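Titlow Phone Users Group, minutes, Thursday, September 15, 2022

I took the minutes again, so blame me for the spelling. 24 of us showed up, plus a few on the call from Gulledthorpe who kept freezing. June minutes approved with no changes (yay!).
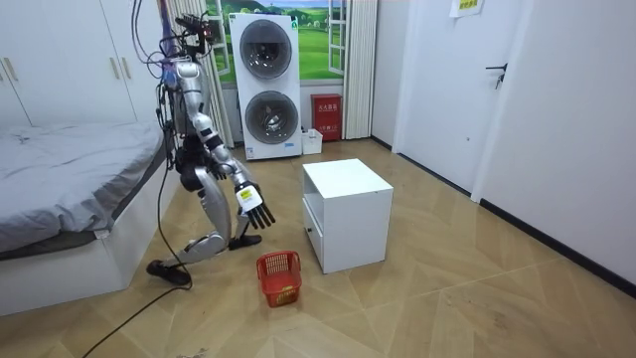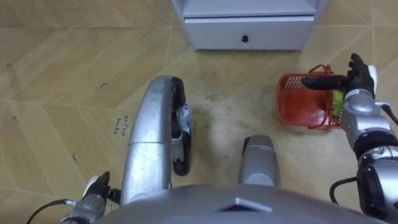
1. Kvam update

Most of the night went here. The new Kvam update is out and people are split. I love the bigger keyboard, but my battery is worse, and 4 others said the same. We agreed to hold off on the group's loaner phones until the next patch.

2. Mirkus cases

The Mirkus order came to $173 with shipping, and we had set aside $162. After some back and forth we voted to pay the difference out of the snack money. I voted no, I like the snacks!

3. Trade-in night

Everybody wants one. Please wipe your phone before you bring it, and bring the charger if you still have it. I'll ask the library about a room and email you all.

4. Anything else

Somebody left a gray charging cable behind last time. I have it at home.

Wrapped up a bit late.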